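難民・移住者支援 雑談板 > 仕事・自立支援
スレッド:縫製教室、卒業後の仕事がない件

mugiwara_k
はじめて立てます。長文すまん
うちの団体(小さいです)で、避難してきた女性向けの縫製教室をやって3年目。今期の修了者29人。で、そのうち縫製で収入になってる人がほぼいない。教室は楽しい、出席もいい、でもその先がない
助成金の報告が12月締めで、「就労につながった人数」の欄で手が止まってる
同じようなことやってる人、どうしてますか

sato_ito
乙です。うちも似たようなもん
ミシンは持たせて帰してる?

mugiwara_k
>sato_ito
持たせてないです。教室のミシン使ってもらって終わり。買うお金がない

sato_ito
そこじゃないかなー。家にミシンないと直しの仕事も受けられないし

北の糸巻き
横から。ミシン配るのは賛成しかねる
前いた団体で配ったけど、半年後に訪ねたら大半が押入れ。置く場所がない、下の階から音の苦情、糸とか針を買うお金がない。配って終わりになるだけ
それより共同の作業場を一つ借りて、鍵を渡すほうがいい

sato_ito
>北の糸巻き
作業場は通えない人が落ちるよ。小さい子がいる人とか。うちは配って、ちゃんと使われてる。やり方の問題では?

北の糸巻き
やり方って言われましても。こっちも適当にやってたわけじゃないんで

tanpopo70
まあまあ
参考になるか分からんけど、Bendik Ljungbergさんの話を聞いたことある人いる? Trundskaっていう町で避難民の縫製工房やってた人。オンラインの講演で聞いた

最初は服を作ってたけど全然売れなくて、裾上げとファスナー交換だけに絞ったら回りだした、と。新しい服は安い店に勝てない。直しは勝てる。町のクリーニング屋のカウンターに箱を置かせてもらって、週2で回収
本人いわく最初の冬は注文93件。儲かる数字じゃないけど、通ってた人が「自分の客」って言うようになったのが大きかったって

mugiwara_k
>tanpopo70
それすごく聞きたい話です。講演の録画とかありますか?

tanpopo70
録画は期限切れ。手元のメモならあるので夜にでも上げる

tanpopo70
メモ上げます。走り書きで読みにくいのは勘弁

・箱の置き場所は5軒断られて6軒目でOK
・値段表は絵つき。言葉がまだの人でも受け渡しできるように
・失敗した直しは工房が弁償。本人には払わせない
・教える側は最初の半年だけ、あとは先に来てた人が次の人に教える
・通訳は週1、それ以外は身ぶりとスマホ 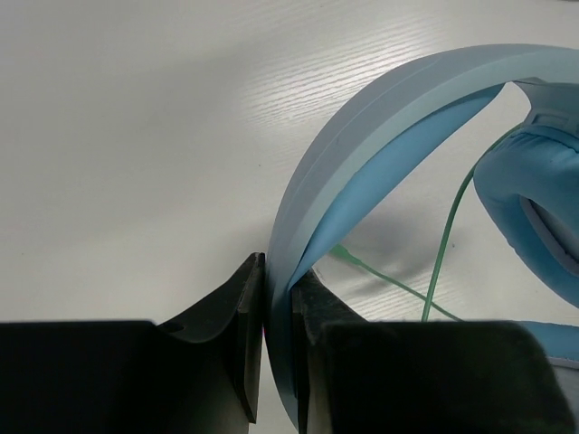
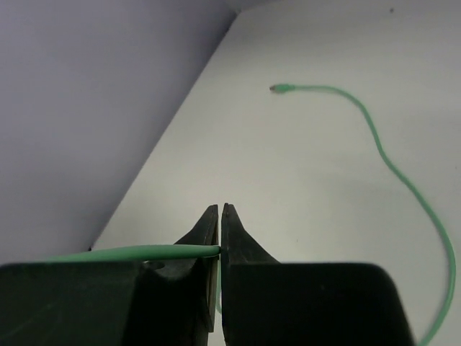
・国で仕立て屋だった人が一番つらそうだった、裾上げばかりで。なので月に1着だけ好きなものを縫う日を作った
・帳簿は全員が見られる壁に貼る

最後のほうは聞き逃したので抜けてます

北の糸巻き
壁に帳簿、いいね。うちも揉めたのは結局お金が見えないことだった
ただ弁償を団体が持つのは厳しくないか。ウール のコートとか一発で飛ぶぞ

tanpopo70
コートは受けない決まりだったはず。パンツとスカートとカーテン

sato_ito
カーテンは意外と来る。引っ越しの時期ね
1枚いくらだったか言ってた?

tanpopo70
向こうの値段だから参考にならんと思う。言ってたけど書いてない、ごめん

hana_to_hari
ROMってたけど一言。私は支援される側で教室に通ってました。10年以上前
子どものとき国を出て、隣の国のキャンプに何年もいて、日本に来たのは大人になってから
教室はありがたかったです。でも「何人仕事についたか」だけで見られるのはちょっと苦しかった。私は縫製では働いてません、今は給食の仕事です。でも教室で日本語の電話のかけかたをおぼえたから面接に行けた。そういう人もいると、報告に書いてほしいです
ミシンのことは、人によると思います。私は家にほしかった。友だちはいらないと言ってた。聞いてください

mugiwara_k
>hana_to_hari
ありがとうございます。これ、うちの会議で読ませてもらってもいいですか。名前は出しません

hana_to_hari
はい、どうぞ

北の糸巻き
聞けばいいってのはその通りだな…。配る配らないで熱くなってすまんかった >sato_ito

sato_ito
いえこちらこそ。やり方の問題は言いすぎた
でも通えない人の話は譲らないよ笑

北の糸巻き
そこは分かる。託児つけられればいいんだけどね、場所代より高くつく

kaki_no_ha
助成金の話に戻ると、就労人数ゼロでも落ちないところは落ちない。うちは「収入を得た機会」で数えて、バザーの売上も単発の直しも入れて出した。注記は必須。黙って混ぜると後で突っこまれる

mugiwara_k
>kaki_no_ha
なるほど、機会で数えるのは考えてなかった。バザーなら巾着が200枚売れてるので書けます。一人いくらになったかも出したほうがいいですか?

kaki_no_ha
出したほうがいい。少なくても出す。材料費引いた額で

mugiwara_k
了解です。材料費の領収書さがすとこからだ…
とりあえず修了者に電話して、ミシンほしいか、作業場がいいか、どっちもいらないか聞いてみます。箱を置かせてくれそうなクリーニング屋も近所に2軒あるので当たってみまs

sato_ito
断られても6軒目まではがんばれ

mugiwara_k
駅前まで足のばせば6軒あるかな。また書きます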